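생활 안내 > 집안일 > 세탁과 정리 > 옷 개기

큰 식탁에서 구겨진 면 옷 펴고 개기

읽는 시간 5분

7월 20일 수요일 | 글: 요라스(Yorath) 편집부

건조대에서 걷은 옷을 바구니에 며칠 넣어 두면 주름이 깊게 잡힌다. 다리미를 꺼내기 전에 넓은 식탁 위에서 손으로 펴기만 해도 평소 입는 옷은 대부분 정리된다. 이 글에서는 크림색 면 옷 한 벌을 기준으로 펴는 순서와 개는 순서를 적는다. 티셔츠, 얇은 맨투맨, 잠옷 상의에 그대로 쓸 수 있다. 니트와 안감이 있는 옷은 방법이 다르므로 다루지 않는다.

준비할 것

옷을 양팔까지 펼칠 수 있는 평평한 탁자, 마른 수건 한 장, 분무기. 분무기는 깊은 주름이 있을 때만 쓴다. 바닥에서 해도 되지만 허리를 숙인 채로 여러 벌을 개면 힘들다.

탁자에 덮개가 씌워져 있다면 걷지 않아도 된다. 누빔 무늬 덮개 위에 투명 비닐이 한 겹 있으면 오히려 편하다. 천이 잘 미끄러지고, 먼지는 수건으로 한 번 닦으면 된다. 다만 비닐 위에 물기가 남아 있으면 옷이 달라붙으니 식사 후에는 꼭 마른 수건으로 닦고 시작한다.

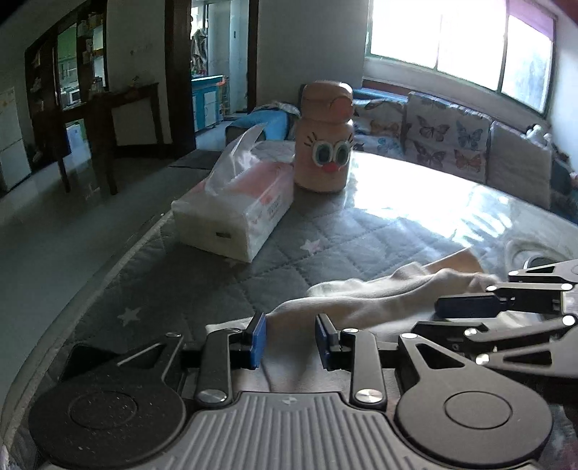
요라스 생활문화센터 살림강좌팀

1단계. 뭉친 옷 풀기

뭉쳐 있는 상태에서 아무 데나 잡아당기면 어디가 앞인지 알 수 없고 목둘레만 늘어난다. 먼저 뭉치를 탁자 가운데에 놓고, 손바닥으로 가볍게 눌러 두께를 낮춘다. 그다음 겉으로 나와 있는 가장자리를 하나 찾는다. 박음질한 선이 손끝에 만져지면 밑단이나 소맷단이다. 그 선을 따라 손을 옮기면서 조금씩 벌린다.

안쪽이 밖으로 나온 부분이 있으면 이때 뒤집는다. 소매는 손을 어깨 쪽에서 넣어 소맷단을 잡고 당긴다. 다 펼친 뒤에 뒤집으려고 하면 펴 둔 주름이 다시 생긴다.

2단계. 밑단 잡고 펼치기

한 손으로 밑단 한쪽을, 다른 손으로 떨어져 있는 가장자리를 잡는다. 두 곳을 동시에 살짝 들어 올려 바깥으로 당긴 뒤 천천히 내려놓는다. 들어 올리는 높이는 손 한 뼘이면 충분하다. 옷을 공중에서 세게 털면 봉제선이 비틀리고 먼지도 날린다.

한 번에 다 펴지지 않는다. 접힌 곳이 남으면 그 옆의 가장자리를 다시 잡고 같은 동작을 한다. 보통 3번 정도 자리를 옮기면 전체 모양이 나온다.
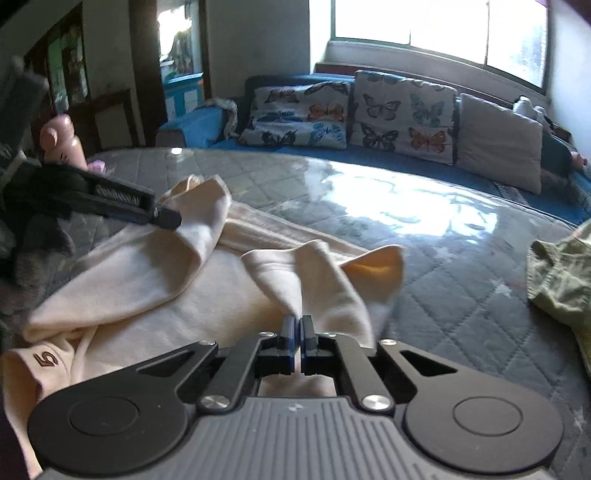 밑단을 집어 펼치는 모습. 겹친 부분이 아직 남아 있다.

글자나 숫자가 찍힌 옷은 프린트가 있는 면을 손톱으로 긁지 않는다. 프린트 부분을 직접 당기지 말고 그 둘레의 천을 잡아 편다. 프린트끼리 맞붙어 있으면 천천히 떼어 낸다.

3단계. 손으로 주름 펴기

앞판이 아래로 가게 놓는다. 목둘레 아래에서 밑단 쪽으로 손바닥을 쓸어내리고, 다음에 가운데에서 양옆으로 쓸어낸다. 깊은 주름에는 분무기로 물을 한 번만 뿌리고 잠시 두었다가 다시 쓴다. 물을 뿌린 옷은 완전히 마른 뒤에 갠다.

4단계. 개기

양옆을 뒤판 가운데로 접고 소매는 접힌 선을 따라 아래로 내린다. 밑단을 목둘레 쪽으로 반 접은 다음, 한 번 더 반으로 접는다. 서랍에 세워서 넣을 때는 마지막에 삼등분으로 접으면 잘 서 있다.

보관할 때

서랍 한 칸에 8벌을 넘기지 않는다. 더 넣으면 꺼낼 때 옆의 옷이 딸려 나와 모양이 무너진다. 여름옷은 10월에 긴소매와 자리를 바꾸면서 한 번씩 다시 펴 준다. 몇 달 동안 같은 자리로 접어 둔 옷은 접힌 선이 누렇게 변할 수 있으니 접는 위치를 조금 옮긴다.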